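Home Posts Build log Parts About

Teaching the small rover to find the bathroom door

Most of December went on the simulator. I had wanted to be soldering by now, but the rover went into the skirting board at home once too often, and Rattana Thaweesak, who has the bench next to mine at the Plinau workshop, said I should break things on the computer first.

The rover is called Grestell. It has two driven wheels, a caster, a camera on a short mast and a secondhand board that gets hot if you ask too much of it. The long-term job is to trundle between rooms and report where things have been left. For now it only has to look at a room and say what the fixtures are.

I built the rooms in Wunderlich, a little renderer I put together last year. It is slow and the picture is poor. I kept the output small and squashed on purpose, as the video link from the real mast is no better. If the detector only works on clean pictures it is no use to me.

The first run used 951 rendered views. I held back 143 of them for testing and labelled the lot by hand over several evenings, with the radio on. The door was easy. The sink was fine from a distance, then went wrong close up when the basin filled the view. The bin was the worst. The detector called it a stool, then a bucket, then nothing at all. Adding views from lower down helped, and so did turning the rover 8 degrees at a time instead of jumping straight to a new heading.

Still to do: sort out the dark walls, which confuse the floor finder wherever the edge is faint, and write something to stop the rover driving at a closed door. I also need a new fuse holder – the old one has cracked.

Two views from the simulated bathroom, one with the bin by the door and one with the sink in the corner:

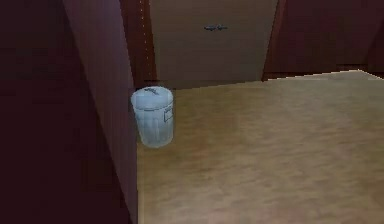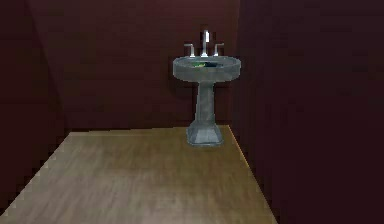
Posted by Imke Diekmann in Build log | 3 comments

Recent posts
Grastuline motor mounts, second attempt
A quieter caster
Why the mast got shorter
Battery box from scrap ply

Contact | Copyright Imke Diekmann | Back to top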